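The two delegations reached the Hotel Rustik in time for lunch and spent the afternoon disagreeing about the table. Ultden wanted a round one. Ona, whose foreign ministry has opinions about geometry, held out for a rectangle with the flags at the short ends. By dusk they had settled on an oval, and the spokesmen called the talks constructive.

What they had come to discuss was the Pylypenko crossing, a bridge with 323 trucks waiting on one side and 127 on the other. Both governments agree it should reopen. They agreed last October too, and signed something, and then each waited politely for the other to go first.
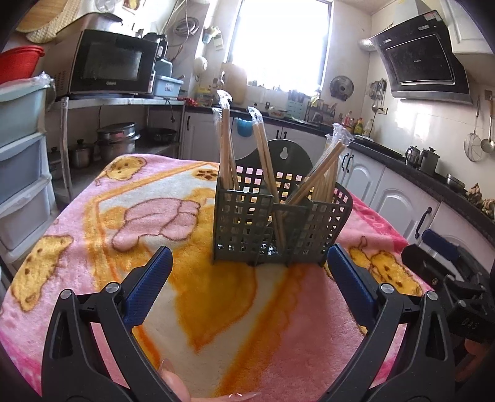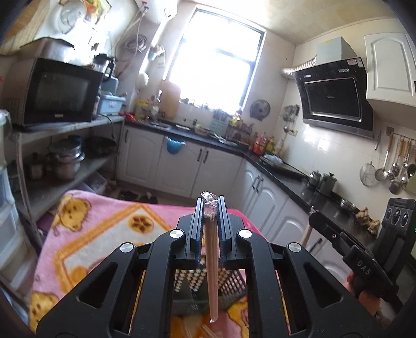
Hanna Vakulenko, leading for Ona, has now negotiated over the same bridge under two presidents. "My minister wants a joint security mechanism," she told me on the hotel stairs. "So does theirs. We are stuck on the word joint."

Her opposite number, Eduardo Agbayani, prefers "coordinated." He gave me five reasons, four of which were the same reason.

The communiqué came out shortly before midnight. It promised closer cooperation against smuggling, a hotline between border commanders and another round of talks, at a place to be decided. Ultden has proposed its capital. Ona is studying the proposal, and the trucks have been told to keep their engines off.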